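1/ Fault notes from Brisville, 2025-04-17. The left gripper dropped its tracking again. We lost 135 takes out of 1000 before anyone checked the log.

2/ It shows up most on soft items. Holding the teal pouch open by its top edge means a lot of wrist angle, and the pose jumps.

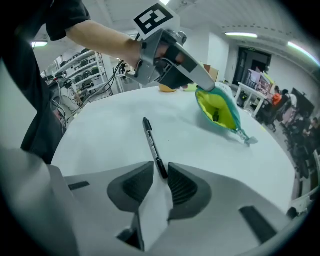
3/ Kazue Maruyama swapped the cable first — no change. Then she reseated the marker cube on its mount. The jumps got smaller but didn't stop.

4/ Pens next, one in each gripper, close together. Same fault. 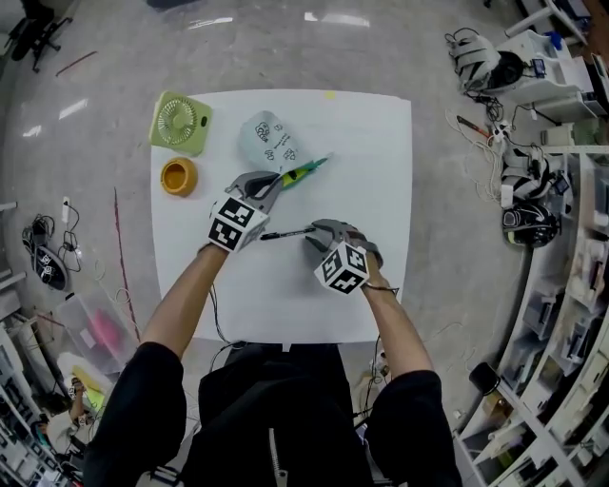 Two-handed pen check, seen from overhead.

5/ Left unit is tagged out until Esbridge sends a new mount. Please don't use it.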